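서랍을 비우면 정말 생활이 나아질까

정리 수납 강의가 한창 유행이던 몇 해 전부터 나는 이 업계를 좀 삐딱하게 보아 왔다. 수납함을 팔기 위해 서랍을 비우라고 하고, 서랍을 비우고 나면 또 다른 수납함이 필요하다고 한다. 그래서 소품 정리만 전문으로 한다는 이그나시오 루세로(Ignacio Lucero)를 만나러 갈 때도 큰 기대는 없었다. 3월 오전 열 시, 그의 작업실 '보크턴(Borkton)'은 생각보다 좁았고 생각보다 어수선했다. 창가에는 상자가 쌓여 있었고 의자 하나에는 외투가 세 벌 걸려 있었다.

정리 전문가의 작업실치고는 의외라고 말하자 그는 별로 당황하지 않았다.

"제가 가르치는 건 집 전체가 아닙니다. 욕실 선반하고 세면대 주변, 화장대, 현관의 잔물건, 딱 그 정도예요. 외투는 제 전공이 아닙니다."

그가 운영하는 강좌의 이름은 '가케나리(Gakenari)'다. 무슨 뜻이냐고 물었더니 뜻은 없고 발음이 마음에 들었다고 한다. 강좌는 7주 과정이고, 지금까지 212명이 들었다. 원리는 단순하다. 흩어진 작은 물건을 접시 하나에 모은다. 접시에 다 올라가지 않으면 무엇을 내릴지 고른다. 그게 거의 전부다.

나는 접시 하나에 물건을 모으는 법을 배우는 데 왜 7주나 걸리는지 물었다.

"첫 주에는 다들 그렇게 묻습니다. 두 시간이면 설명은 끝나요. 나머지는 집에 가서 해 보고, 안 되고, 다시 와서 얘기하는 시간이죠. 안 되는 이유가 집마다 다르거든요. 어떤 분은 접시를 어디 둘지 못 정해서 3주를 보냈습니다."

3주 동안 접시 놓을 자리를 정하지 못한 사람에게 필요한 것이 강좌였는지는 잘 모르겠다. 루세로는 그 수강생이 결국 세탁기 위에 접시를 두기로 했고 지금도 거기 있다고 했다. 세탁기가 돌아갈 때는 어떻게 하느냐고 했더니 잠깐 생각하다가 "내려놓겠죠"라고 답했다.

왜 하필 접시인가. 시중에는 칸막이 상자도 있고 서랍용 트레이도 있다. 그는 칸막이를 싫어한다.

"칸이 있으면 칸을 채웁니다. 저도 그랬어요. 예전에 쓰던 상자에 칸이 16개 있었는데 다섯 칸은 뭐가 들었는지 몰랐습니다. 뚜껑을 덮으면 더 몰라요. 접시는 위가 뚫려 있고 테두리가 낮아서 욕심을 내면 굴러떨어집니다."

굴러떨어지는 것이 장점이라는 설명은 처음 들었다. 아이나 고양이가 있는 집에서는 곤란하지 않겠느냐고 하자 그 점은 순순히 인정했다. 고양이가 있는 집에는 이 방식을 권하지 않는다고 한다. 강좌 안내문에는 그런 말이 없었다. 안내문에도 적어야 하지 않느냐고 묻자 다음 기수부터 넣겠다고 했다. 메모를 하지는 않았다.

돈 이야기도 했다. 강좌와 별도로 접시를 파느냐는 질문에 그는 고개를 저었다. 한때 '스툰도라르(Stundorar)'라는 업체에서 전용 접시를 만들자는 제안이 왔고 견본까지 받아 보았으나 거절했다는 것이다.

"집에 있는 접시를 쓰라고 65번쯤 말한 사람이 접시를 팔면 이상하잖아요. 견본이 예쁘긴 했어요. 그건 저도 아직 씁니다."

그 견본을 보여 달라고 했더니 집에 있다고 했다. 확인할 수 없는 이야기이니 그가 말한 대로만 적어 둔다.

색은 상관이 있느냐고도 물었다. 그는 올려놓을 물건과 색이 다르기만 하면 된다고 했다. 흰 접시에 흰 뚜껑을 두면 눈에 덜 띄고, 검은 물건은 어두운 바닥에서 사라진다는 것이다. 내가 이날 들은 말 가운데 가장 쓸모 있는 이야기였다. 우리 집 욕실 선반은 짙은 회색이고 나는 검은 머리끈을 거기서 몇 번이나 잃어버렸다. 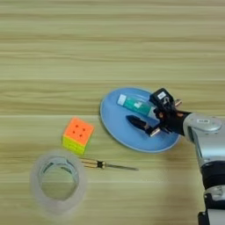 이그나시오 루세로
소품 정리 강사, '보크턴' 운영

나뭇결이 길게 드러난 밝은 나무 상판 위에 하늘색 둥근 접시, 그 위에 초록색과 흰색이 섞인 튜브 하나와 작고 검은 물건 하나. 루세로의 기준으로는 이 정도면 이미 한 접시가 된다. 나는 너무 적은 것 아니냐고 했다. 두 개를 올릴 거라면 접시 없이 그냥 두어도 되지 않나.

"그냥 두면 두 개로 안 끝나요. 접시가 있으면 세 번째를 올릴 때 한 번은 멈칫합니다."

정말 멈칫하는지 조사해 본 적이 있느냐고 물었다. 없다고 했다. 수강생들이 그렇게 말한다고만 했다. 돈을 내고 강좌를 들은 사람들의 말이니 반쯤은 깎아서 들어야 할 것이다. 그에게도 그렇게 전했더니 반이면 후하다며 웃었다.

튜브는 어느 쪽으로 두어야 하느냐는 질문에는 답이 길어졌다. 손잡이가 있는 물건은 손잡이가 몸 쪽으로 오게 하고, 튜브는 비스듬히 누여도 괜찮다고 한다. 세워 두면 쓰러지고, 쓰러지면 사람들은 세우는 도구를 사기 때문이라는 것이다. 튜브를 끝까지 짜 쓰는 요령도 가르치느냐고 했더니 그건 '벤카타라만(Venkataraman)'이라는 다른 강좌에서 다룬다고 했다. 그쪽 수강료는 모른다고 잘라 말했다.

마지막으로, 수강생 가운데 예전으로 돌아간 사람은 얼마나 되느냐고 물었다. 그는 연락이 끊긴 사람이 많아서 알 수 없다고 했다. 잘 쓰고 있어서 연락이 없는 것일 수도 있고 접시에 과자를 담아 먹고 있을 수도 있다는 얘기였다.

돌아와서 나도 접시 하나를 욕실에 두었다. 치약과 손톱깎이를 올렸고, 이틀째 되는 날 영수증이 한 장 더 올라와 있었다. 영수증을 올리면서 멈칫한 기억은 없다. 7주를 들을 생각은 아직 없지만 접시는 당분간 치우지 않기로 했다.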